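January, evening

Rain again until two. I went up to the allotment as soon as it eased, mostly to see whether the shed roof had held after the wind. It had, apart from one corner of felt at the back which has lifted and will need nailing before the next blow. I had no nails with me, so I put a slab on it.

The leeks are better than I expected. I pulled three for soup and heeled the row back in with my boot. The sprouts are leaning badly and the pigeons have been at the tops. I should have netted them in October and wrote as much in last year's diary, where I also said I would do it this year. The purple sprouting is untouched, being under the old curtain.

Walked down to the bottom hedge to look at the ditch. It is full to within a hand of the path and the water is brown and moving well, so the drain under the lane must be clear. Last winter it stood for weeks and I lost the end of the raspberry bed. I moved two of the canes uphill in November and both still look like sticks, but so do the others.

Lilibeth Pascual was on her plot, digging, which I thought was brave in this ground. She says hers drains faster than mine and she may be right, as her spade was coming out fairly clean. She has had her potatoes already, from the Potetcombe sale, and paid 12 pounds for a mixed bag. She offered me a few of a kind she called Villanueva, a yellow salad one, and I said yes. I have always grown the same two sorts and had nothing to lose but a yard of row. They are in egg boxes on the spare room windowsill now, eyes up, next to the onions sets I bought and forgot about.

She asked after my knee. I told her it was the same. She said her mother swore by walking backwards up stairs and I said I would think about it.

Home by four. Cleaned the leeks in the sink and got mud all over the draining board. Made the soup with the last of the stock and half a tin of beans. It was too thin, so I mashed some of the beans against the side of the pan and that helped. There is enough for tomorrow.

Rang the surgery about the blood test before they shut. I was on hold for 44 minutes and then told to ring in the morning. I did the ironing while I waited, so the time was not wasted, though I scorched the collar of the blue shirt. It will do for gardening.

A letter had come from Martin in Brinholm, two sheets, both sides. He has finally sold the boat. He didn't say what he got for it, so I suppose it was less than he wanted. He is thinking of coming down at Easter if the trains are running properly and asks whether the spare room is free. It will be free once the potatoes are in the ground. I must write back this week and must also ask him for the name of the paint he used on the porch, which I think began with R. Rorkska or something close. The front gate needs doing and what I put on it last time has come off in strips.

Did the seed order after supper. I had a long list and crossed most of it off. Kept the broad beans, the beetroot, two sorts of lettuce and the parsnips, which I fail with every year. Left out the sweetcorn. There was never enough sun on that side and the badger had what there was. I wanted to try celeriac but it has to be started indoors in February and watered all summer, and I know I won't do it.

Read a chapter of the library book and lost my place twice. It is due back on the 20th and I am on page 44, so I shall have to renew it or give up. I may give up. The cousin has been introduced at great length and I still can't tell him from the brother.

To do: felt nails, net for the sprouts, ring surgery at eight, letter to Martin, stamps. Also put the bin out.

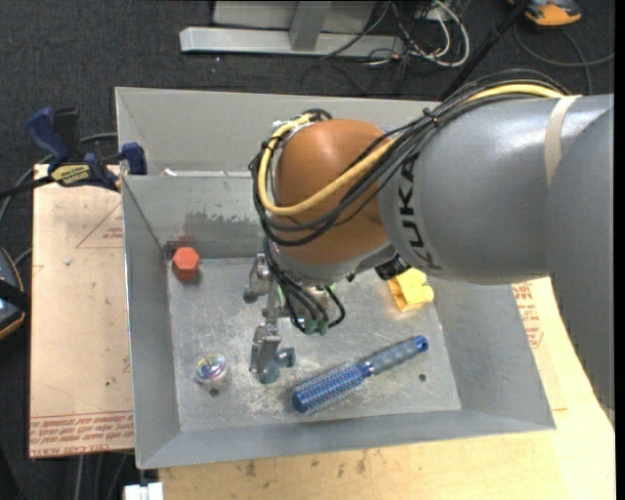
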